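Re: Mirkon two-arm kit, worth the money?
17 October 2023, by Tyra Magnusson
2 min read

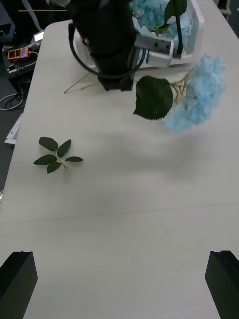
Madhu Lodhi wrote:
> Jergate is offering us the Mirkon kit on a 50-day trial. They say it handles silk stems as well as a person does. Can anyone see a reason to say no?

I can see a few. The sales sheet says 557 stems a shift, and I'd like to know which stems. A bare rod is easy. Our stock is floppy, leafy and never the same shape twice. Look at the blue hydrangea by the far gripper, with that big serrated leaf pointing one way and the flower head the other, and then the little sprig of rose leaves by itself on the white table. I want to see both types placed in a holder 4 times running, with no one from Jergate touching anything. Flutell promised us the same thing in April and we sent theirs back. Also, who pays for new fingers? The quote doesn't say.

Tyra

Comments

tveit_shop: We asked about the fingers too. Still waiting.

Madhu Lodhi: Fair. I'll ask for the hydrangea test in writing.

pkr: Would rather hire someone.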